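Rirley Neighborhood Services
Progress Report to the Pristard Fund
Traveler and Newcomer Support Program, Second Reporting Period

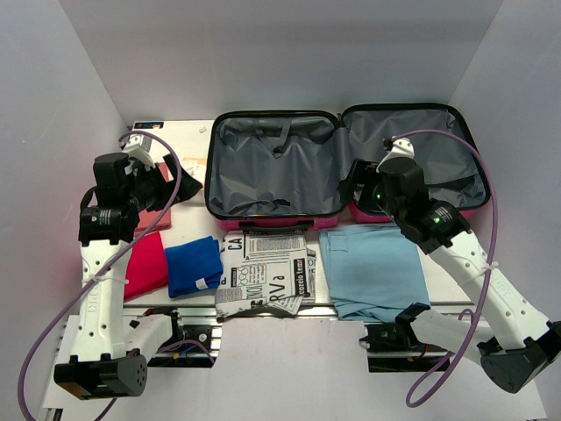 PROGRAM REPORTING

1. Purpose of this report

This report is submitted under the terms of the grant agreement between Rirley Neighborhood Services and the Pristard Fund. It covers the six months ending in March and describes work carried out at the Thaweesak Street office and the Rorkutton branch. Financial statements are provided under separate cover. Questions about the content may be directed to Simone Camargo, Program Director.

The program helps people who have recently moved to the area, or who are about to leave it for work, study or family reasons. Its main services are advice on housing and documents, short courses in everyday English, help with school enrollment, and practical sessions on preparing for a move. The grant pays for two full-time advisers, part of the rent at Rorkutton, interpreter fees and printed materials.

2. Summary of the period

The program served 288 households during the period. Advisers recorded 2,201 separate contacts, including office visits, telephone calls and follow-up letters. The Rorkutton branch moved from three afternoons a week to a full weekday schedule in the second month, as set out in the work plan.

Two items in the work plan were not completed. The evening English course at Rorkutton did not open, and the revised housing guide is still in draft. Both are discussed below.

3. Advice services

Housing remained the most common reason for a first visit. Most questions concerned deposits, the wording of leases and the notice a tenant must give before moving out. Advisers also saw a steady number of families who had signed for an apartment before arriving and found that the terms differed from what they had been told by telephone. In these cases the adviser reviews the lease with the household, writes to the landlord where appropriate and, if no answer is received, refers the matter to the legal clinic.

Document advice was the second largest area. Jussara Trindade, Senior Adviser, reorganized the appointment system so that households bringing school records, birth certificates and employment letters are seen in a single longer visit. Under the earlier system a family might come in three or four times for what was in effect one piece of work. The longer visits have reduced repeat bookings, although they have also made it harder to offer same-day appointments. The office now holds back the first hour of each morning for urgent cases.

Interpreter use was higher than planned. The contract with the telephone service covers the languages most often needed, but several families at Rorkutton asked for an interpreter in person, particularly when discussing medical forms. The overspend on this line was met from savings on printing and stayed within the limits the agreement allows without prior approval.

4. English courses

Courses at Thaweesak Street ran as planned. The beginner class was full throughout the period and kept a waiting list. The intermediate class had a slower start but filled after the winter break, when several beginners moved up. Milagros Rivas, who leads both classes, has asked that the intermediate group be given a larger room, and this will be arranged for the next term.

The evening course at Rorkutton was delayed for two reasons. The building's landlord did not agree to later opening hours until near the end of the period, and the instructor first selected for the post accepted work elsewhere. The hours are now settled – the branch may stay open until 8:30 p.m. – and the post has been advertised again. We expect the course to begin early in the next period and ask that the unspent salary be carried forward.

5. Preparing for a move

Sessions on preparing for a move were held at both sites. They deal with matters that households often leave until the last week: closing utility accounts, forwarding mail, asking schools and clinics for records, checking airline baggage rules, and keeping original documents in hand luggage. Attendance was good at Thaweesak Street and uneven at Rorkutton, where the sessions were first held at a time that clashed with school pickup. They have since been moved to the morning.

Participants asked for more information on costs, especially the fees charged for extra or overweight bags and the price of shipping household goods. Alcides Toledo has prepared a two-page worksheet that lets a family compare the cost of taking, shipping, storing or replacing their belongings. It was tested at the last session of the period. Several participants found the storage section confusing, and it will be rewritten before the worksheet is given out more widely.

6. Staffing

Both grant-funded adviser posts were filled for the whole period. Patricio Sotomayor joined the Rorkutton branch in the first month and has completed his induction. Staff at both sites attended training on tenant law and on the safe handling of personal records. One part-time reception post at Thaweesak Street is vacant and is being covered by existing staff, with some effect on telephone waiting times at midday.

7. Difficulties and changes to the work plan

The revised housing guide was due at the end of the period. Work was paused when the city announced changes to its rules on deposits, and the text on that subject will need to be checked once the new rules are published. The remaining chapters are complete. We propose to print the guide in the next period and to place the finished chapters on our website in the meantime.

Record keeping at Rorkutton also needs attention. For the first weeks of the full schedule, visits were entered on paper and typed up later, and a small number of entries lacked a reason for the visit. These contacts are included in the total given in section 2 but could not be sorted by subject. The branch now uses the same system as the main office.

8. Plans for the next period

The evening English course will open at Rorkutton, and the reception vacancy will be filled. The worksheet on moving costs will be issued in English and Spanish – other languages will follow if funds allow. A short survey of households served more than three months ago will be sent out by mail, with replies collected by the advisers and reported to the Fund in the next submission.

We request the Fund's written approval for the salary carryover described in section 4 and for the new date for the housing guide.

Submitted by Simone Camargo, Program Director
Rirley Neighborhood Services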